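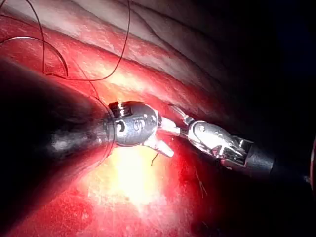 Fig. 1 – Deux instruments presque au contact, fil sombre, zone saturée sous les mors de gauche.

## Samedi, projet étudiant Omevik, suivi de pointe et de fil

Repris à 9 h 20 sur le poste du fond. Objectif de la séance : finir la première passe d'annotation et relancer l'entraînement avant l'envoi au concours de Breltalbridge.

État du jeu d'images ce matin :

- 1184 images extraites au total
- 605 annotées (pointe, articulation, axe de la tige, fil)
- 161 écartées, presque toutes pour flou de mouvement
- le reste en attente

L'annotation de la pointe se passe bien. On place un point à l'extrémité de chaque mors, un autre au centre du poignet, puis deux points sur la tige. Quand la tige est floue, on garde quand même les deux points, avec l'indicateur d'incertitude à 1. J'ai repris une série où le groupe du mardi avait laissé l'indicateur à 0 partout. Il faudra le rappeler dans la consigne écrite, page 2, et mettre un exemple.

Le cas pénible reste celui où les deux instruments se rejoignent. Le modèle actuel donne souvent le mors de droite à l'instrument de gauche, parce que la boîte englobante prend les deux poignets. J'ai essayé de séparer les détections par l'orientation de la tige – la gauche d'abord, la droite ensuite. C'est mieux sur les vues dégagées, sans effet quand une des tiges part dans l'ombre. Je garde la modification dans la branche `orientation`, pas encore fusionnée.

### Le fil

Deux situations bien différentes et une seule classe pour l'instant. Le fil noir sur tissu clair sort presque toujours en entier. Le fil orangé sur fond rouge est perdu dès qu'il fait une boucle : le masque s'arrête aux mors et repart plus loin, en deux ou trois morceaux. Passer en espace Lab a un peu aidé. Augmenter le contraste n'a rien donné de bon, les reflets sur le métal ressortent et le modèle les prend pour des bouts de fil.

Essai à 11 h avec Dervishi, version du dépôt commun, réglages par défaut. Temps de calcul par image : quelque 40 ms, donc utilisable en direct pour la démonstration. Les boucles sont mieux fermées, par contre il invente des jonctions là où deux brins passent simplement l'un près de l'autre. À comparer proprement, sur les mêmes images et avec la même mesure. Pour le moment je n'ai que des impressions à l'œil.

Question ouverte : annoter la boucle comme une courbe unique, y compris la partie cachée par l'instrument, ou seulement ce qu'on voit ? J'ai fait la série de ce matin avec la partie cachée interpolée.

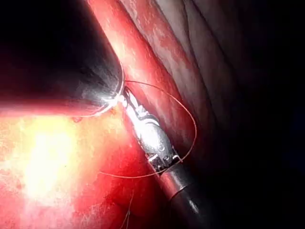
Hafiz Tambunan n'est pas d'accord avec l'interpolation. D'après lui, on apprend au modèle à deviner, et le règlement de Breltalbridge compte comme erreur tout pixel de fil annoncé sur un instrument. Il propose deux couches, le visible dans l'une et le trajet supposé dans l'autre, et de n'envoyer que la première. Il a relu trois de mes fichiers et trouvé le tracé caché décalé dans deux d'entre eux.

Vérifié dans le règlement, il a raison sur le comptage. On passe donc à deux couches. Le script de conversion est à écrire (nom de sortie : `fil_visible`, `fil_suppose`). Les fichiers de ce matin sont à reprendre, je les ai mis dans `a_revoir/`.

### Saturation

Les zones jaune-blanc gênent plus que je ne le pensais. Dans ces zones, la pointe est localisée trop bas, avec un écart variable d'une image à l'autre. Masquer les pixels saturés avant la détection corrige une partie des cas et en casse d'autres, surtout quand un reflet blanc tombe juste sur les mors. Spyros Softić a suggéré de simuler la saturation à l'entraînement, avec des taches de taille aléatoire. Lancé à 15 h 40, en local. La machine de Vokville est prise jusqu'à lundi.

### À faire

- [ ] script des deux couches
- [ ] reprendre `a_revoir/`
- [ ] consigne d'annotation, page 2 (indicateur d'incertitude)
- [ ] comparaison Dervishi / notre modèle, mêmes images
- [x] sauvegarde du jeu annoté
- [ ] demander si la démonstration en direct est notée séparément

Entraînement toujours en cours à 17 h 15, perte encore en baisse. Je laisse tourner et je relève les courbes à la prochaine séance.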